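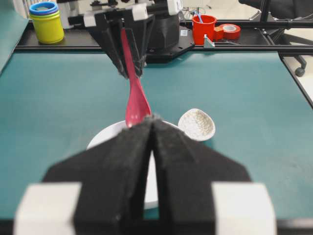 I got to Dinesh Kashyap's lab a little before nine and he was already annoyed with a spoon. He'd been at it since seven, he told me, passing the thing from one arm to the other and back again, and he wanted to finish the set before he'd talk to me. So I sat on a stool, drank my coffee and watched.

Dinesh tests grippers at Zullden. It's a small outfit, and what they do is take the hardware other companies sell, run it through a long list of kitchen jobs and write up what they find. For most of September he has been comparing two kinds of fingers: the Moltum, which is stiff and comes to a point, and the Rirano, which is wider and bends a little when it closes. I'd asked him over email which one was better and he wrote back one word, "Spoons." I figured I had to go see him after that.

"People always want to show me a block," he said, once he'd finally pulled up a chair. "A nice wooden block, flat on every side. Any gripper on earth can pick up a block! Give me something thin and shiny with a curve in it and now we're having a conversation."

I asked what a handover tells him that a plain pick-up doesn't. He thought about it for a while (he's a slow talker, and I've cleaned up the pauses here).

"With one arm you can be sloppy," he said. "You grab it a bit crooked, fine, you carry it crooked, you put it down. With two arms the second one inherits whatever the first one did wrong. If the handle has rotated ten degrees, the other hand is closing on air. So I get two grades for the price of one."

And the padding? I'd noticed the foam on the fingertips and assumed it came from the factory. He laughed at me for that.

"No, no, I put that on. Bare tips on glossy plastic, forget it. I tried rubber first, and rubber is great until it gets dusty, and then it's worse than nothing. Foam I can peel off and replace while the coffee's brewing. It does wear out, though. I go through a lot of foam."

He keeps a log of every try, and he turned the screen around so I could read it. The spoon set runs to 300 handovers per finger type. The Moltum dropped or badly twisted the spoon 29 times. The Rirano did it 101 times, and that surprised me, because I'd have bet on the softer finger. Dinesh said he would have too.

"The bend is lovely for cups," he said. "Cups, fruit, anything fat. But on a skinny handle it sort of wraps and lets the thing roll. You can see it go. I slowed the closing way down and it helped some, and then each run took forever and I lost an afternoon."

We talked about controllers next, and here he got more worked up than he had about the fingers. He'd started out on the Carrillo box, which has a force limit you set with a slider, and he does not like the slider. Error 3001 came up so often in the first week that he wrote the number on a sticky note and stuck it to his own monitor. It means the two arms have disagreed about timing, he said, and the fix is to restart both of them and home them again.

"I don't hate it," he said. "My boss likes it. It's easy to teach someone. But if you want to change the squeeze halfway through a motion, you're going to be reading the manual at night."

So which fingers would he buy with his own money? He wouldn't give me a straight answer at first. For tableware, the Moltum with foam on it. For a mixed bin, probably the Rirano, and he'd put up with the spoons. He also wants to try one of each, a stiff hand giving and a soft hand taking, and he has that down for after the forks.

"Forks are next?" I asked.

"Forks are next," he said, and went back to the bench.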